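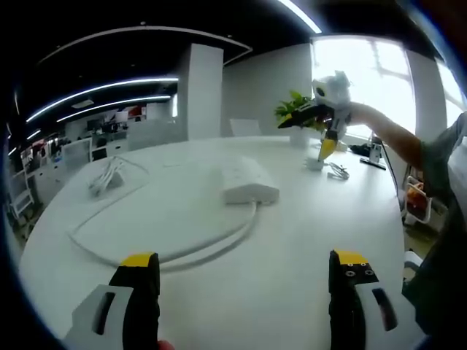

A round white table in an open-plan office.

Feb 22, 2019

The Prellbridge Reading Room will close its doors at the end of June, and its holdings will be transferred to the new branch at Clolluvside. I have served on the desk there for 11 years, and I wish to set down a few particulars of the move for those patrons who follow this page.

The Reading Room was established with a gift of 896 books from the Patwary estate. Most of these were works of local history, along with bound farm journals and a long run of school yearbooks. The original gift will remain together at Clolluvside, shelved as the Patwary Collection, and may be consulted whenever the branch is open. It will not circulate. The general fiction shelves will be merged with those of the new branch, and duplicate copies will be offered for sale in the spring.

Existing library cards will continue to be honored. Patrons who hold one of the old paper cards -- 51 of them are still in use -- are asked to exchange it at the desk before the move. There is no charge. Items borrowed in the final weeks may be returned to either building, and the book drop on Hasari Street will stay in place through the summer.

Several readers have written to ask about the Tuesday genealogy hour. It will continue at the new branch, at the same time, in one of the 2 meeting rooms on the ground floor. The microfilm reader is to be moved last, so that those with work in progress lose as few days as possible. Anyone who has reserved film for June should confirm the booking in person.

The question of the name has not been settled. Some patrons would like the words "Reading Room" kept for the quiet area at Clolluvside, and I have put that request in writing -- a reply is expected after the next board meeting. I will post it when it arrives.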